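My project: teaching grippers by hand
Bláthnaid Ó Briain, Mostside workshop

I'd planned to do all my demos by remote control, with the joystick pad and the little Wundulik screen, and I lasted two afternoons. It's such slow going! You nudge it left, it drifts, you nudge it back, and by then you've forgotten what you were trying to show it. Out of my first 19 tries I kept hardly any.

So I swapped to the hand-held grippers (one in each hand, like very serious salad tongs) and everything sped up. My target was 200 good demos by the end of July and I got to 300, mostly because it's fun once your wrists get used to the weight. Ní Mhurchú, the group I share the bench with, lent me their Plirnico software for sorting the recordings.

Choosing the objects took me longer than I'd like to admit. I wanted things that lie nearly flat, as the tips have to come in low and at a slant and that's the bit I most want the robot to copy. Phone cases are brilliant for it. The lime-green one with the cartoon face on the back is my favourite, bright enough to stand out a mile on a white tabletop, and the white basket beside it is nice and roomy for a drop-off. I do need to sort out new padding for the fingers before the next batch though, the edges are getting pretty ragged.
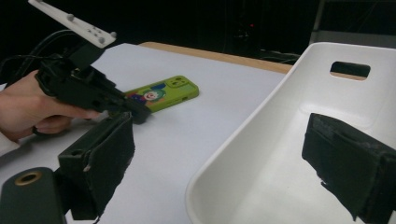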